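Recording a Spoon Transfer by Remote Control

The task is to move coffee beans from a lidded glass cup to a mug with a spoon. These steps assume the arm is homed and the Holtix leader handle is already paired.

1. Set the cup on the gripper side of the table and the mug farther in. Leave enough room between them for the spoon to swing without touching either rim.

2. In the Hekotach recorder, set the control rate to 100 Hz and the episode limit to 4000 steps. Set grip force to 80 percent of the default. A full-force grip tends to rotate a thin handle.

3. Start recording before the lid comes off. Lift it straight up and lay it flat in front of the cup. Lids placed on edge roll.

4. Pick up the spoon by the handle, with the bowl pointing away from the fingers. Pause for a moment once the grip closes - the pause makes the segment boundary easier to find later.

5. Lower the bowl into the beans at a shallow angle, level it, then raise it clear of the rim before moving sideways.

6. Tip the spoon over the mug and return to the start pose. Stop recording.

If the handle slips during an episode, discard the whole episode. Do not regrip and continue. Episodes that end with error 1165 hit a joint limit and should be discarded as well.

Replay each file once at half speed before adding it to the training set.

Related pages
Pairing the Holtix leader handle
Trimming episodes in Hekotach
Kaijage wrist mount - setup notes
Exporting to Stullus format

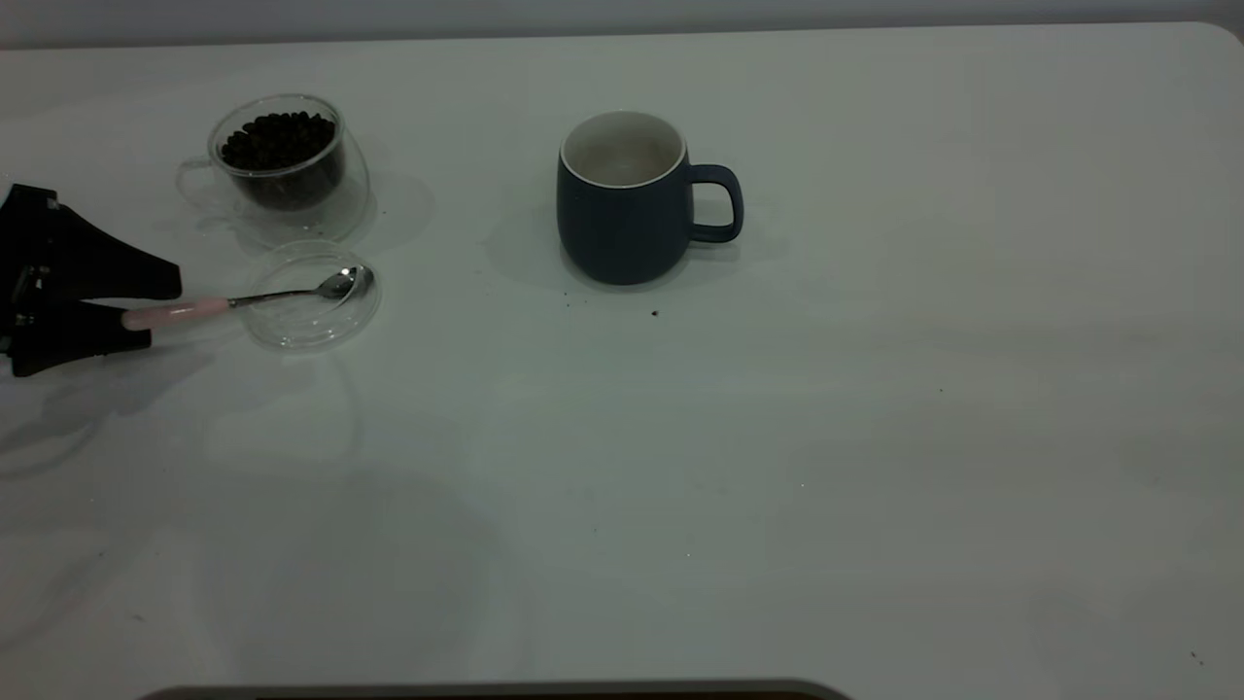
Spoon held by the handle, lid flat on the table in front of the cup.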